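Print this page
E-mail this article

3.2 Matching and pairing of socks

Socks were treated apart from the other small items in the study. They arrive in larger numbers than anything else in a household wash, they lose their partners easily, and the way they are put together varies a good deal from one home to the next. 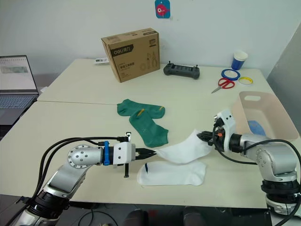 Figure 3. White and green socks on the pale tabletop during pairing. One white sock is held out lengthwise above a second, which lies flat and has a small navy-blue stripe mark near its opening. The green socks carry yellow stripe details. The beige basket is on the right.

3.2.1 Materials and table layout

The sock set was chosen to be ordinary. We wanted plain colours with small marks, as these are the socks that people in our household survey named most often as hard to match. In that survey, carried out in November by Alvarado and Omoregie, 410 people were asked which part of the laundry they put off longest. Pairing socks came second, after ironing.

Sorting was done on a light surface. A dark cloth was tried at first and given up, as navy and black marks were hard to pick out against it – the same complaint that several people made in the survey about sorting on a bed with a dark cover. The basket was kept to one side so that the middle of the table stayed free for laying out. Other things could remain on the table provided they did not lie on the socks.

3.2.2 Steps in the task

The task followed the order given in the Hullia household guide, with one change. A sock is picked up and drawn out between the cuff and the toe, so that its full length can be seen. It is then laid on its likely partner, cuff to cuff. If the two agree in length, in colour and in any stripe or mark, they are folded together and put to one side. The guide has the socks rolled into a ball with one cuff turned over the other. We left this out and used a flat fold in thirds, which most of the people surveyed said they preferred because it does not slacken the elastic.

Drawing the sock out was the step that took the most care. A sock that has been bunched up keeps its creases and may look shorter than its partner when the two are the same size. Held by the cuff alone it hangs to its full length but twists, and the heel may then face the wrong way once it is laid down. Holding both ends keeps the heel in line and lets the sock be lowered flat.

3.2.3 What counted as a pair

Two socks were counted as a pair when they were of the same colour, the same size and the same pattern. The position of a stripe was compared only when both socks lay the same way up. Wear was not taken into account, so a thin sock and a newer one of the same kind were still a pair. Gajdoš has argued elsewhere for a stricter rule, under which socks of unequal wear would be kept apart, but we found no household that sorted in this way.

A set of 100 socks was made up for the full trial. Of these, 37 were white or mostly white, and this group gave rise to nearly all the disputed matches. The coloured socks caused little trouble. Where two judges could not agree on a white pair, the socks were turned inside out and the toe seams compared. This settled most cases, and the rest were recorded as odd.

Odd socks were not thrown away. They were put in a separate bag and brought back for the next round, as happens in most homes. Some found a partner two or three rounds later – usually one that had been left inside a trouser leg or a pillowcase. The treatment of trousers and bed linen is set out in Section 3.3.

E-mail this article
Print this page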